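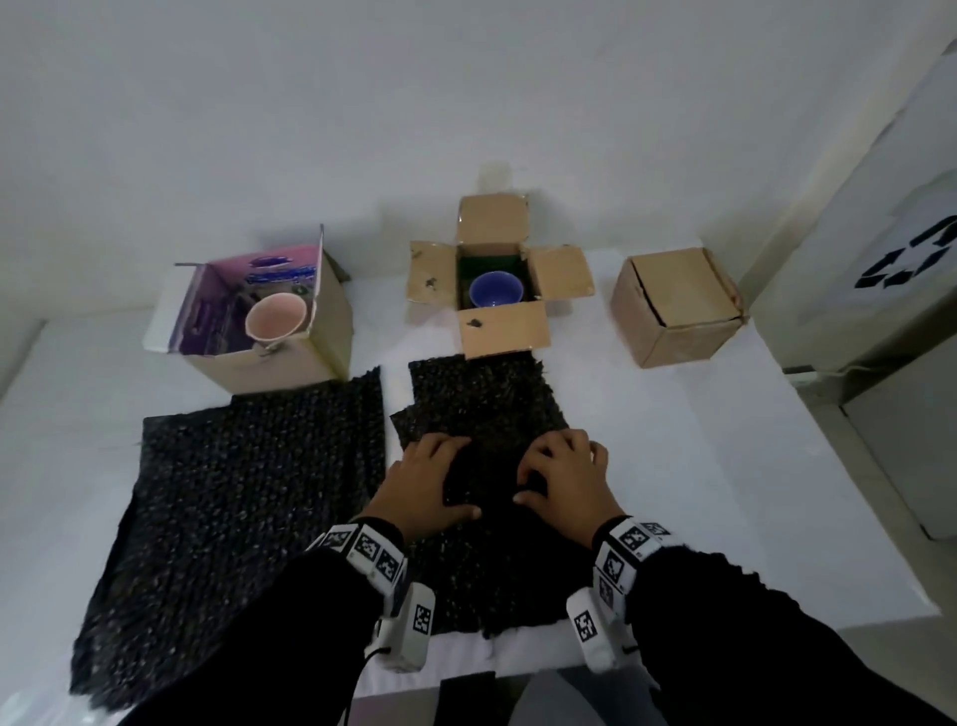
Small shops in Pandcombe should not pay for new boxes while good ones go to the trash, according to Ustyna Tkachenko, and from January 2018 they will not have to.

Prirnow opens its box exchange in Pandcombe this month. Shops and households can bring clean cardboard boxes to the Lennox Street office and take other sizes for free. In the test period in Pellton the exchange passed on 3,000 boxes to 897 homes and 38 shops – 935 users in total.

"We were asked many times for small boxes for cups and gifts," said Ivan Boiko of Prirnow. "Now we keep them on a separate shelf."

Boxes must be dry and without food marks. Please remove old address labels before you come.

Contact for press: Miroslava Maksymiv, Prirnow

Recent news
Pellton exchange gets longer opening hours
How to fold a box flat
July report: 1,211 visits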